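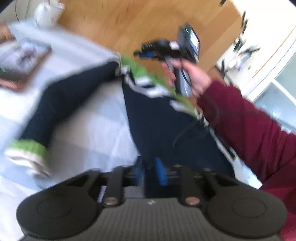
Navy sweater, green band and cream cuff, spread out for folding

How do you fold a knit sweater so the sleeves stay put?
Usa Nuchit
I'm finally sorting my winter knits and I love it, but the sleeves beat me every time! I lay the sweater face down, bring both sleeves across the back, fold up the bottom, and by the time it's on the shelf a cuff has flopped out. I have 23 of them to get through (yes, I knit). Is there a better way?

Natanael Vieira
Yes! Fold one side in first, then double the sleeve back down along that same side so the cuff points at the hem. Do the other side, then fold in thirds from the bottom. The cuffs end up inside and stay there. It works great on chunky ones too. 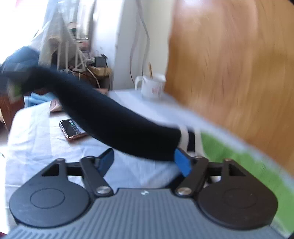
Hinata Fukuda
Just roll them. I did all mine in October and they still look good.

Usa Nuchit
Natanael, the sleeve trick is wonderful, 11 done already! Rolling made my thick ones too fat for the drawer, but I'll try it on the thin cardigans.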